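Mellcombe Table, Square Edge, White
Range: Namus Dining and Work

The Mellcombe is a rectangular table for eating, food preparation and light desk work. The top is flat with no lip or groove, and wipes down with a damp cloth. Legs are supplied separately wrapped and bolt to the underside with the key in the fittings bag.

Specification
Height adjustment: 3 mm at each foot
Fixings: 6 bolts, 6 washers, 1 key
Longest side: 148 cm
Assembly: two people
Guarantee: 3 years, frame and top
Finish: white

Place the table on a hard, level floor. On glossy or sealed floors fit the felt pads before the table is stood up. Turn the feet by hand until the top no longer rocks, then tighten the bolts fully. Check them again after a month of use.

The top takes a lamp, a plate and a bottle with room left to work, and a chair will tuck under the side. Put a board down before cutting cabbage or other hard vegetables, as knife marks cannot be polished out. 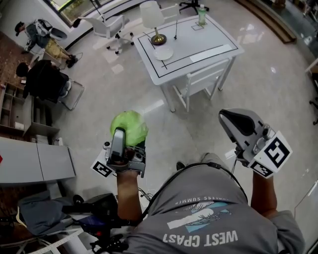
Gizella Katona asks whether the top will stand a hot pan straight from the hob, and adds that her old Virág table marked within a week. It will not. Use a trivet for anything too hot to hold. Cups and warm plates are fine.

Tape may be used on the top to mark out places or working areas. Peel it back slowly at a low angle and remove any residue with warm soapy water. Do not use solvent, scouring powder or a wire pad. Oil and washing-up liquid should be wiped up the same day.

Painting the top is possible but ends the guarantee on the surface. Rub down lightly, apply one coat of Primer and leave overnight before the top coat.

Spare parts: bolts, feet and felt pads are sold singly. Replacement tops are made to order from October.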